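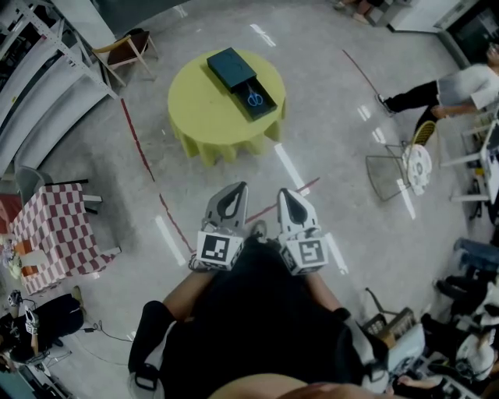
Where do you keep the good scissors so they're still there when you need them?

In a closed box with a drawer, on a table in the middle of the room, where anybody taking them has to be seen doing it.

Thread: The good scissors
Board: Storage and Tidying
2,318 views

drawerwoman
I'll expand on the above, as I wrote both halves of it and then felt I'd been short with myself. We've got three pairs of scissors in this house and for most of the year I can find none of them. The kitchen ones go out to the shed. The craft ones go to the kitchen to replace the kitchen ones. The good ones, blue handles, go wherever my husband last opened a parcel.
So in June I bought a slide-out box, navy, the sort where the tray pulls out of a sleeve. Scissors live in it. Nothing else lives in it. Going well so far.

saltbush_8
A box for one pair of scissors. And a table for the box. Do you have a room for the table?

drawerwoman
Yes, it's called the spare room.

pegboard_pete
Hook on the wall. Trace around them in marker so there's an outline when they're missing. Been doing it since my first shed. You people will buy anything with a lid.

kettle.on
The outline only tells you they're gone, Pete. I've got a whole wall of outlines. It looks like a crime scene at a hardware store.

pegboard_pete
Then the problem is your family and I can't help with that.

mooseknuckle_lane
I'm with the box, with one complaint. Dark box, dark lining, dark-handled scissors and you'll be patting around in there like you've dropped a contact lens. I had a black Hollance one with black felt and stabbed myself in the thumb twice. If the lining's a bit lighter than the handles, or the handles are a decent colour, you can see them as soon as the tray's out.

drawerwoman
Blue handles on dark blue, and I thought that'd be a nuisance, but they show up fine. Bright handles do the work.

saltbush_8
Which way does the tray open? Asking because the Briseck ones pull straight off the end if you're in a hurry and then you've got a sleeve in one hand and scissors on your foot.

drawerwoman
Comes right off if you yank it. Don't yank it.

tidy_enough
Can we talk about the tablecloth business. I read your other thread. You've got a round table with a cloth on it and the box on top of that, and every time you pull the tray the whole lot must creep toward you. I had the same arrangement with a cutlery box and a gingham cloth and by Friday the box was hanging over the edge.

drawerwoman
It does creep. I hold the lid end with my other hand.

pegboard_pete
Two hands to get scissors. A hook takes one.

tidy_enough
Put a square of that rubbery shelf liner under the box. Oprea sell it by the roll, you'll have enough left to do every drawer you own and leave some to your grandchildren. Or take the cloth off.

drawerwoman
The cloth stays. The table underneath has a water ring on it the size of a stockpot and I'm not discussing how it got there.

kettle.on
Different view, and I'll be told off for it. Buy more scissors. I got a bag of 47 at a school clearance and put a pair in every room, both cars and the camper. Haven't looked for scissors in years.

mooseknuckle_lane
Forty-seven pairs and how many of them cut?

kettle.on
Most of them cut paper. A few will cut paper if you speak to it first.

saltbush_8
That's my objection to the whole cheap-and-plenty school. I sew. If somebody uses my fabric shears on cardboard I know by the sound from two rooms away. One good pair, kept shut up, is the only system that works, and I say that as the person who was rude about the box.

drawerwoman
Apology accepted.

saltbush_8
It wasn't one, but all right.

tidy_enough
Do you store them closed? My mother was fierce about that. Blades closed, handles toward the opening, so you grab handles first.

drawerwoman
Closed, yes. Handles whichever way I was facing when I put them back. I'll try it your mother's way.

pegboard_pete
What did this box cost?

drawerwoman
Less than the 800 screws you bought in your May thread to hang one rake.

pegboard_pete
They were on sale.

mooseknuckle_lane
Update from me, I ordered the Kevis one in grey with the pale lining. It's a bit shallow. My big shears won't go in unless I lay them corner to corner, so measure yours handles and all before you buy. The small pair fits nicely.

drawerwoman
Update from me too. Went to the spare room this morning to open a bag of potting mix. Box there, tray shut, no scissors. He's at work and not answering.

kettle.on
I can post you a pair.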